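About Umora

Umora is a small furniture workshop and we make tables. Desks too, and the odd kitchen worktop when someone asks nicely, but tables are what we love! Loubna Amrani and Garba Anozie started out with one bench, one borrowed van and a shared dislike of wobbly legs. There are 12 of us now, and the legs are very steady.

Our tops are pale and plain, in soft creams and beiges with a light grain. We like a surface that leaves room for whatever you do on it – homework, pastry, model boats, the lot.
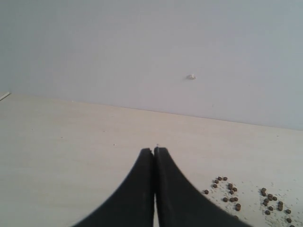

A pale beige top against a light wall

Chaimae El Fassi looks after finishes and will happily talk for 20 minutes about the difference between cream and oatmeal (do ask her, it's a treat). Urmila Dubey draws up the plans, and she is very keen on a straight back edge. A table that sits neatly along a wall gives you so much more room, and it makes even a small study feel calm. 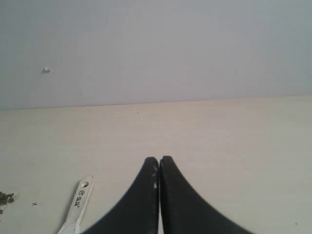
We feel the same about walls, by the way. Paint them a quiet grey or white, put up a shelf later if you need one, and let the daylight do its work. Most of our customers have small homes, so we offer four depths and will cut to length at no extra charge.

Hwa-young Na runs the showroom in Omholm, where the kettle is nearly always on. Bring your measurements, or just a rough sketch – we've worked from the back of an envelope more than once and loved it.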